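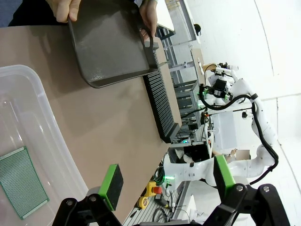
Joanne Dunmore wrote in to ask whether she really has to teach the arm every single crumb, or whether the planner can work out a tabletop by itself if she just gives it the corners. She runs Plulgate on the bench in her workshop, same as I do, and her sweeping routine keeps stopping halfway with a "no path" message and a little pile of sawdust left sitting in the middle.

Well, Joanne, corners are plenty! But there are a few things I do before I press go, and I've been meaning to put them all on one page anyway, so bear with me.

Start with the speed. I keep mine at 30 percent for anything with a dustpan in it, and I only go up to 80 once the same routine has run clean for a whole evening. Fast sweeping throws dust off the back of the table, and then you're down on the floor with a hand brush (ask me how I know).

Next, tell the software about your bins. A clear plastic bin is a lovely thing for people, because you can see what's in it, but a depth camera tends to look straight through the sides and report empty table. I draw mine in by hand as a solid box in the Scene tab, with 2 inches of padding all the way round. If you don't like drawing boxes, a strip of painter's tape around the outside of the rim gives the camera something to hold on to. Black things are trouble too, especially anything with ridges or fins, and I draw those in the same way.

Then the dustpan itself. Most "no path" messages I've had came from here. The planner wants the pan's front edge flat on the table, and if your table height is off by even a hair it decides the pan is inside the wood and gives up. Measure the height again with a tape, type it in, and set the contact allowance to 5 millimeters. I left mine at zero for most of December and blamed the poor camera the whole time.

If you'd rather hold the pan yourself and let the arm do the brushing, which is how I like to do it when there are screws mixed in, turn on the shared space setting and draw a keep-out zone over your side of the table. Make it bigger than you think. Keep the stop button where you can reach it with your elbow, and try it once before you start.

Small loose parts like circuit boards go in a bin before any sweeping at all. I used to trust the sorting add-on from Zavetti to spot them, and it's quite good with bolts, but a thin board lying flat looks an awful lot like table to it.

One last thing for Joanne, who also asked about saving. Save the scene and the routine under separate names. When you move a bin you only want to change the scene, and if they're saved together you'll be redoing your corners every time. I put the table name first and then the job, so mine says "long bench, sweep," and I can find it again before coffee.

Next month I'll get to wiping, which needs a softer touch and a good many more rags.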